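Flondthorpe Brewing to release Lurkelum, a dry mild fermented with a recovered farmhouse yeast

FOR IMMEDIATE RELEASE

Flondthorpe Brewing will release Lurkelum, a dark mild of 3.4% ABV, in cask and bottle this September. It is the first beer from the brewery to be fermented entirely with Bretimis, a house yeast grown up from the sediment of bottles found in the malt store, and the first to be packaged on the new bottling line.

Lurkelum is brewed from pale malt, brown malt, crystal malt and a small charge of roasted barley added at the end of the mash. Holding back the roasted barley limits the amount of harsh, ashy flavour drawn from the husk while still giving a deep brown colour. The beer is hopped once, at the start of the boil, to 25 units of bitterness. No late hops and no dry hops are used.

The mash stands at 65°C for an hour and a quarter. This is lower than is usual for a mild and yields a wort that ferments further. The finished beer has a gravity of 1.006, so it drinks drier than most beers of the style. Carbonation in cask is kept low. The bottled version is conditioned in the bottle and carries slightly more gas.
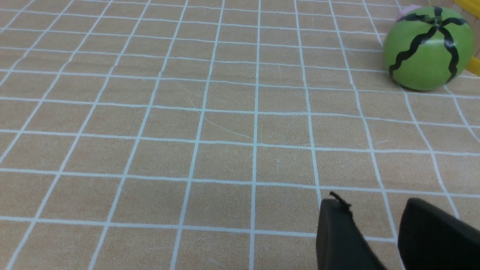 Fermentation starts at 17°C and is allowed to rise to 20°C over the first two days. Bretimis is a top-cropping strain and forms a thick, slow head, which is skimmed once and then left in place. It drops clear without finings, and both the cask and the bottled beer are therefore sold unfined. A light haze may be present in bottles that have been moved shortly before opening.

"The recipe went through five pilot brews and most of the changes were to the mash," said Mehrangiz Hashemi, head brewer at Flondthorpe Brewing. "The yeast gives a fair amount of plum and a little pepper. With a sweeter wort the plum took over. Bringing the mash temperature down put the malt back in front, and after that we left the grist alone."

Aroma is of brown bread, plum skin and cocoa powder. The palate is dry with moderate roast, a nutty middle and a short, clean finish. Bitterness is noticeable but low. The recommended serving temperature is 12°C for cask and 10°C for bottles.

The first commercial batch was brewed on the Zapata kit, the smaller of the two brewhouses on the Flondthorpe site. Zapata has a direct-fired copper, and the stronger heat at its base darkens the wort a little during the boil. Later batches will be brewed on the same kit so that the colour and flavour do not shift between releases. There are no plans to move Lurkelum to the main brewhouse.

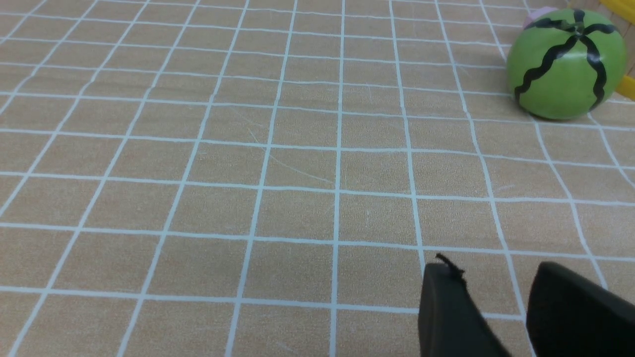 Each batch is assessed by an internal tasting panel before it is approved for sale. Samples are poured at 12°C into plain stemmed glasses and coded, and one glass of the previous batch is placed among them as a control. Scoring is done on squared sheets, ruled in much the same way as a tan tabletop with thin white lines dividing it into roughly square cells, with one square for each glass and each attribute. Panel members score aroma, malt, roast, fruit, bitterness and finish separately and do not confer until all the sheets have been handed in. A batch that scores outside the agreed range for fruit or finish is held back for a second tasting after a further week in the cold store.

The first batch was passed at the second tasting. Fruit was marked high at the first and had settled into range a week later. The conditioning period for cask has been extended by a week as a result, and this is now part of the written procedure.

Packaging and availability

Lurkelum will be supplied in 9-gallon casks and 500ml bottles. The first batch amounts to 116 casks, with the remainder of the beer going to bottle. Casks should be stillaged for 24 hours before tapping and sold within three days of being tapped. Bottles should be stored upright in a cool, dark place and poured in a single movement, leaving the sediment behind.

Trade orders open at 9am on the first working day of September. The brewery tap will have the beer on handpump from the same week. Bottles will be sold singly and in cases of 12 from the brewery shop.

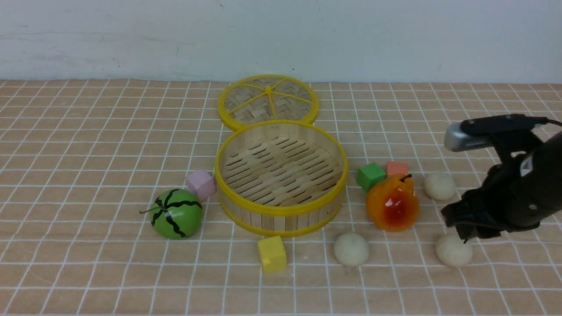 Is Lurkelum suitable for vegans?
Isinglass and other animal-derived finings are not used at any stage, and both the cask and the bottled beer are suitable for vegans.

Lurkelum contains barley. It is not suitable for anyone avoiding gluten.

About Flondthorpe Brewing

Flondthorpe Brewing produces cask and bottled beer on two brewhouses at a single site. The range consists of a bitter, a pale ale, a porter and seasonal beers. Lurkelum joins the range as a permanent beer and will be brewed every six weeks.

Trade samples, technical sheets and pump clip artwork are available on request from the brewery office. Requests for interviews with Mehrangiz Hashemi should be sent to the same office, marked for the attention of the brewing team.

ENDS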